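Aug 12, 2022. Linen bench, notes on the printed covers

A long one today, so get yourself a coffee first. I wanted to write down how we've been getting on with the bedding before I forget the half of it, and so that whoever picks up the Hutusgate order next has something to go by (my July pages are no help, I was in a hurry and it shows).

The count stands at 179 pieces in the book, with 128 folded and shelved. The rest are still waiting, and they're the big soft ones we've all been politely walking past. Big pieces are a joy to look at and a trial to fold! You get one side flat and the other has already bunched up again.

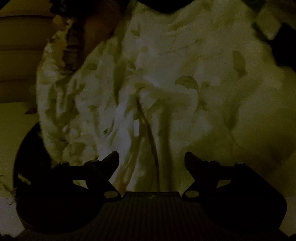
*Leaf print, before any folding. Olive green on white.*

I do love this pattern. The leaves and thin stems look like watercolor, and they point every which way, so the print won't tell you which end is up. Go by the hem, and if the hem is lost in the middle of the heap, shake the whole thing out and begin again. I spent far too long being clever with a deep crease when one good shake would have done it.

My other habit is to start from a pinch in the middle. It feels quick, but you end up with a little twisted knot of cloth and the rest hanging off it any old way. A corner is better every time, even when it takes a minute to find. 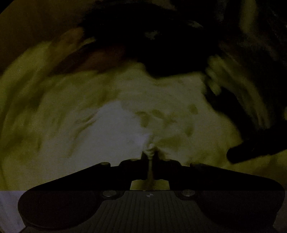
Viorica Dinu would go further and find 2 corners before lifting anything at all, and she asks that we stop smoothing with the flat of the hand until both are square. Fair enough, I'll try it on the next batch and write down how it goes.

Now, the painted-looking one, with the mustard orange and the green. Same trouble with creases, only here they swallow up bits of the design, and I keep stopping to pull a fold aside and see what's under it. Slow work, but very pleasant. I'd like it folded with the row of orange dabs on the outside, so we can tell it on the shelf without unfolding it.

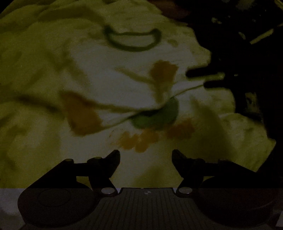 Dabs outside is fine by me, but please leave the Brurari label showing too, or we'll be opening every one of them at packing. And fold in thirds, the shelf is shallow.

Thirds it is. Still to do: ask Hughes for more shelf tags, and move the leaf print up beside the plain whites.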